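Cords, Plugs and Other Household Snakes

Gallery 3 of the Small Dull Objects series
Words and selection: Freya Lightfoot

I own 46 cables. I know the number because last January I laid them all out in the hallway, and Wissam Awwad, who was only there to return a casserole dish, read off the labels while I wrote them down. Two of the labels said "important." Neither said what for.

Gallery 1 was teaspoons and Gallery 2 was lids, and both drew more mail than I was ready for. Several of you asked for power strips. I had assumed people put those behind the couch and moved on with their lives, but apparently there is a readership.

My own favorite is the kind with a little switch for each socket. You get to turn off the lamp and leave the radio alone, which at my age counts as power. The cord is another matter. It comes out of the box folded tight and spends the next several years trying to get back into that shape.

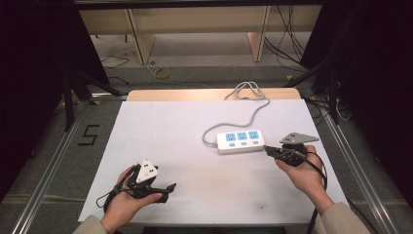

Three sockets in light blue, three small switches to match, and a gray cord taking the scenic route to the far side of the table. The rest of it is bundled over the back edge, waiting its turn.

I like the blue. Most strips come in the white of old refrigerators, and somebody went to a meeting and argued for this.

Wissam holds that a cord should be coiled loosely and hung on a hook. I hold that it should be put in a drawer and regretted. We've been over this for 30 minutes at a stretch without either of us giving ground, and my drawer still doesn't close.

Next gallery: doorstops. Send yours in, with the door if you must.

Previous: Lids | Back to all galleries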